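Guest room turnover: inspection checklist with comments
August – Housekeeping Standards, Skurnolley Lodgings
4 min read

Scope: all single and twin rooms at the Ollgate site. Complete one sheet per room after cleaning and before the key is released. Mark each item Pass, Fail or N/A. A comment is required for every Fail.

1. Door and escape route
1.1 Door closes fully from 90 degrees without being pushed. Pass.
1.2 Escape plan fixed to the back of the door and legible. Pass.
1.3 Corridor clear on both sides of the door. Fail.
Comment: linen trolley parked against the fire door. Moved during the inspection. Trolleys go back to the bay between rooms.

2. Electrical
2.1 Sockets and switch plates free of cracks and scorch marks. Pass.
2.2 Portable heater, where supplied, rated no higher than 2,000 W and carrying a current test label. Pass.
2.3 Bedside lamp flex not trapped under furniture. Fail.
Comment: flex pinched under the leg of the Gaditz bedside unit. Outer sheath flattened. Lamp withdrawn, replacement requested.

3. Bed and mattress

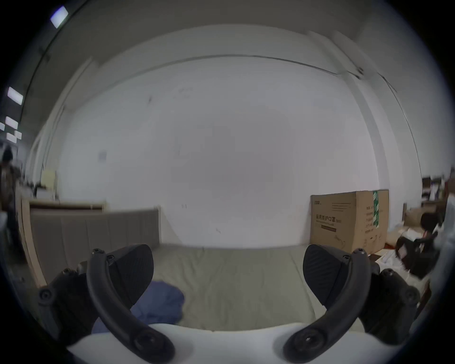 Item 3.1 is checked by hand as well as by eye. Press along each long side, then across the middle, and record any spring that can be felt through the cover. Nothing is to be left on the bed while this is done – a crumpled blue cloth like the one on the left of this mattress can cover a stain or a split seam, and it counts as a Fail under 3.4 until it is removed.

3.1 Mattress firm and level, no springs felt. Pass.
3.2 Seams and piping free of insects, casts or dark spotting. Pass.
3.3 Bed frame bolts tight. Fail.
Comment: two bolts loose at the foot end. Tightened with the 8 mm key. Recheck at next turnover.
3.4 Bed surface clear of loose items. Fail.

4. Walls and stored goods
4.1 No damp, flaking paint or open cracks. Pass.
4.2 Scuffs recorded, whether or not they need paint. See caption.
4.3 No cartons or supplies kept in guest rooms. Fail.
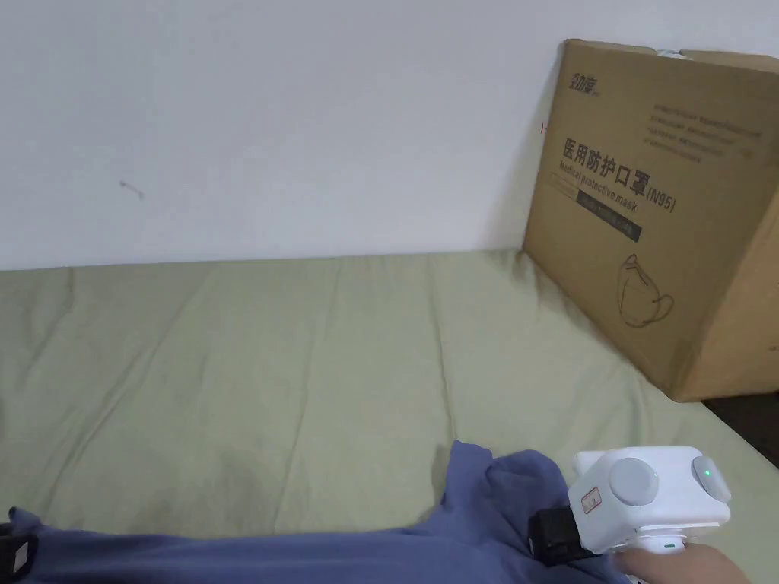
Item 4.2, faint grey scuff on off-white wall, left. Item 4.3, mask carton (N95) resting on the bedsheet.

Comment: supplies belong in the ground floor store. Cartons go on the Ammann racking, heaviest at the bottom, with a clear gap below the ceiling.

5. Water and ventilation
5.1 Basin and shower outlets run for the full flushing time after any empty period. Pass.
5.2 Cold tap below 20 °C after flushing. Pass.
5.3 Window restrictor fitted and holding – test with the window pushed outwards. Pass.

Result: room held. Release once 2.3, 3.4 and 4.3 are closed and initialled.

© Skurnolley Lodgings | Contact housekeeping | Back to top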